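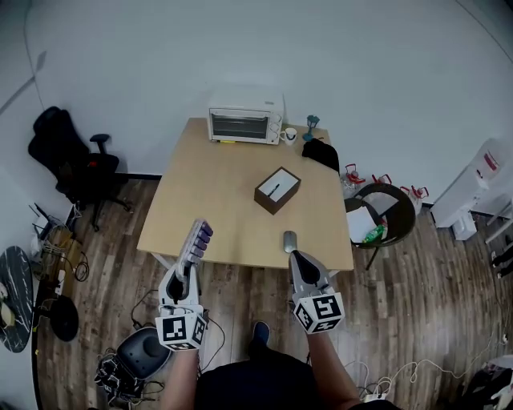 Volume 6, page 128

Toaster oven

A toaster oven is a small electric oven that stands on a counter or table and heats food mainly by radiation from exposed elements. It usually has a hinged glass door at the front, a removable wire rack, a crumb tray, and one or more controls for temperature, function, and time. The type falls between the pop-up toaster, which holds bread upright in narrow slots, and the full-size range oven, which is fixed in place and in many homes runs on a separate circuit.

Construction

The body is normally formed from thin sheet steel, folded and joined with screws or rivets. An inner liner of coated or bare steel makes up the cooking cavity. Between liner and outer shell is an air gap, sometimes filled in part with mineral fiber. Low-cost models leave the gap empty, and their outer surfaces reach higher temperatures in use.

Heating elements are of two main kinds. Quartz elements consist of a coiled resistance wire inside a quartz glass tube. They reach working temperature quickly and give off a visible glow. Sheathed elements enclose the wire in a metal tube packed with magnesium oxide powder. They heat more slowly, resist impact better, and hold a steadier output once hot. Most ovens place elements both above and below the rack. The upper set is used alone for broiling.

The door is a single or double pane of tempered glass in a metal or plastic-capped frame, hinged along the bottom edge. Many designs link the door to the rack by hooks, so that the rack slides forward as the door opens.

Controls

Mechanical models use a bimetal thermostat, a rotary function switch, and a spring-wound timer with a bell. The thermostat opens and closes the element circuit around a set point, and the air temperature swings above and below that point as it cycles. Electronic models replace the bimetal strip with a thermistor and switch the elements by relay or triac. Swings are smaller in these units, although the position of the sensor still affects accuracy. A sensor mounted close to an element will read high and end the heating cycle early.

A separate thermal cutoff is wired in series with the elements. It opens permanently or until reset if the cavity overheats.

Heat transfer

Radiation accounts for most of the browning of food near the elements. Natural convection carries heat to the sides of the food, and conduction acts where a pan or tray is used. Because the cavity is small, food sits close to the elements and the upper surface may brown before the center is cooked. Lowering the rack, covering the food with foil, or reducing the set temperature corrects this. Foil should not touch the elements or line the crumb tray unless the maker permits it.

Convection models add a fan, usually on the rear or side wall. Moving air evens out the temperature in the cavity and shortens cooking time. 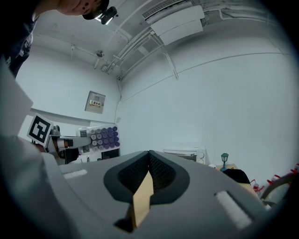 What is the difference between a toaster oven and an air fryer?
An air fryer has a stronger fan and, in most cases, a perforated basket in a compact chamber, so hot air moves faster over the food. A toaster oven relies more on direct radiation from its elements, even when a fan is fitted.

Power and energy use

Household models often have a rating below 2,000 watts. Full power is drawn only while the elements are on. For small portions, a toaster oven commonly uses less energy than a range oven, mainly because there is less metal and air to heat. The advantage shrinks with long cooking times, as thin insulation allows steady losses through the walls and door.

Care

The crumb tray should be emptied regularly, as dry crumbs and grease can ignite below the lower elements. The unit is unplugged and allowed to cool before cleaning. Liners are wiped with a damp cloth and mild detergent. Abrasive pads damage nonstick coatings, and spray oven cleaners may attack the elements.

See also: Broiling; Crumb tray; Resistance heating; Thermostat, bimetal

Entry by Haiyan Long. Last revised 5 May 2015.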